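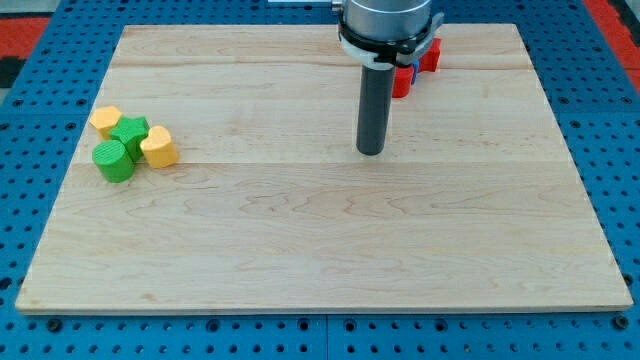

The board at Harawira, yellow and green blocks to the left, reds by the arm.

"Ninety-something per cent," said Bevan Brunton, and turned the laptop so Valentina could read it.

She read it. She had been reading numbers like it since the start of August.

"Of what?"

"Of trials. It pushes the block where we ask. The method learned it from play, no labels." He tapped the screen. "2903 pushes, all up."

"And who set the board up each time?"

Bevan looked at the arm. Its one dark finger hung just over the maple, pointing at nothing much.

"Saskia did."

"The same way?"

"More or less the same way."

Valentina Urrutia pulled a stool across and sat with her elbows on her knees. She had come over from Vadusard to sign the thing off, and her flight home was already paid for. On her side of the board the star, the heart, the pentagon and the cylinder were huddled up like kids at a bus stop.

"Put the star somewhere daft," she said.

"It's outside the protocol."

"I know it is."

He moved the star to the near corner, a hand's width from the edge, and typed the instruction. The finger travelled out over the wood, dropped, and went to where the star had been. It pushed very neatly through the empty space and stopped. On the laptop a line of text came up green.

"It's scored that as a success," Valentina said.

"The checker uses the arm's position. Séverine wrote it. It's a proxy, the blocks normally..." He rubbed his jaw. "We could run 100 more. Mix the starts up properly."

"Run 30, and have somebody watch the blocks."

"Janier want the paper Friday."

"Then they can have a shorter paper."

Bevan picked up the star and turned it over, running his thumb along the ridges on its side. Then he set it down in a different corner and went to find Saskia.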